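Visit report: Jurbridge artificial flower works, Skilness
March 14, 2023

The works stands at the north end of the Skilness estate and opens to trade buyers twice a year. The next opening is in April. Our group joined the morning tour, which covers stem extrusion, head moulding, assembly and packing, in that order. The dye room was shut for maintenance.

Stems are made from polyethylene pulled over steel wire. The wire arrives on coils and is straightened, heated and fed through a die, after which the coated stem passes along a water trough and is cut to length. The standard length is 70 cm. Wire gauge is chosen by the weight of the head, and buyers can ask for a heavier gauge at extra cost. The coating was even on all the samples handed round, although two had a slight ridge where the halves of the die meet. We were told this is trimmed on the better range.

Visitors are asked to keep to the walkways and to leave bags at the desk.

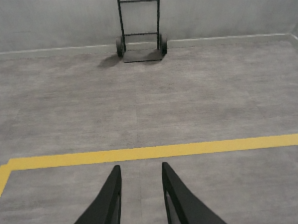
Grey floor with yellow line marking.

Head moulding is the slower process. Petals for the open-headed types are stamped from polyester cloth, stiffened and pressed between warm brass plates. Buds are simpler and are moulded in a single piece with a socket at the base. The socket is a push fit, with adhesive added only for outdoor lines. A pull test is done on a sample from each batch, but the figures were not on show and we did not obtain them.

Colour matching takes up more of the day than expected. Green is the difficult one, as small changes in pigment are obvious when stems from two batches are put in the same vase. The works keeps reference pieces for 21 greens and compares them under a lamp. Each batch is checked again after cooling - the shade drops slightly as the plastic sets.
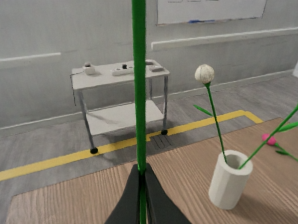
Long green stem, with a white two-tier cart behind.

Packing is done by hand. Stems go head to tail in flat cartons with a paper layer between rows. The Plirville range, sold to hotels and offices, is wrapped singly. Nic Giolla, the importer, takes roughly a third of output and uses its own cartons.

The tour ended with a talk on arranging and cleaning. The advice was to dust with a dry brush, keep the stems out of direct sun and weight any tall vase with sand. 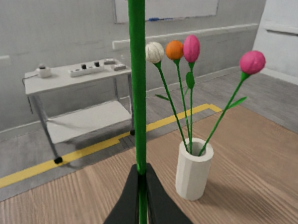

One buyer said that sand was a poor choice in hotels, where it ends up on the carpet whenever a vase is moved, and that glass beads did the same job. The works agreed to add beads to the care sheet. Buyers wanting samples should write to the trade desk and give the stem length and reference green.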